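Plistholm Container Twist Lock, Model 1026

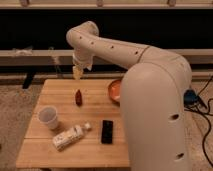 The 1026 secures stacked containers on deck and fits standard corner castings. Body and shaft are galvanized steel, with a left-hand handle. Units come in bins of 30 or 100. The handle grip is sold in black or in an off-white close to the cream casing of the robotic arm in the photo. Spare grips ship separately.

Weight: almost 11 lb
Stock: Fallport warehouse
Orders: Min-kyu Na, parts desk, closed Monday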